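## 4. Setting up the basket on a table

I'm writing this section for anybody who got the Bistia table kit with the woven basket and the bag of odds and ends. It's how I do it at Trukcombe, and Hjalti Østergaard does it nearly the same way in Plirnport, except he starts with the basket on a chair (don't, it tips).

1. Clear the table and wipe it down. Ours is the marble-pattern top and crumbs vanish in the veining, so run your hand over it too.
2. Push the chairs all the way in on the far side. You want to reach in from the front without bumping an armrest.
3. Put the basket toward the back, left of the middle, and turn it a little. I like one strap handle toward me – it's so much easier to grab later!
4. Lean the tall box inside first, up against the rim. Flat boxes eat the whole bottom of the basket and then you're stuck.
5. Stand up whatever can stand: bottle, little pink-lidded container, snack carton. These go along the back.
6. Put the potted plant in front of the carton, over on the right.
7. Keep the small stuff (grapes, the teal cube, the round pink fruit) together in front of the bottle.
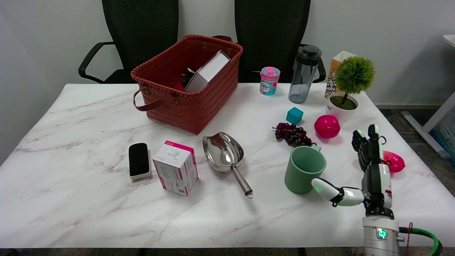
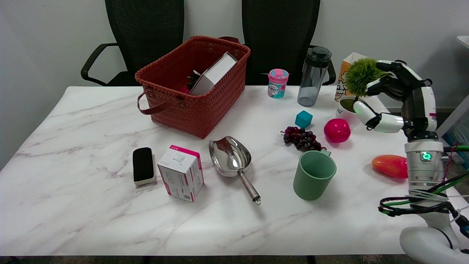
*Basket at the back left, tall things behind, small things grouped in front of the bottle.*

**Note:** If you have a mug or the eraser to pack as well, leave them closer to your side of the table. I load those last.

**Caution:** Check the bottle cap before the bottle goes anywhere near the basket. I skipped this in January and spent the evening drying out the lining.

8. Now fill the basket, heavy things first, grapes on top. Lift by both handles together, never one.

If a handle rivet feels loose, stop and write to Rana at the parts desk. The handle set is part no. 1533 – please put that in your message or she'll have to write back and ask, and then we're all waiting.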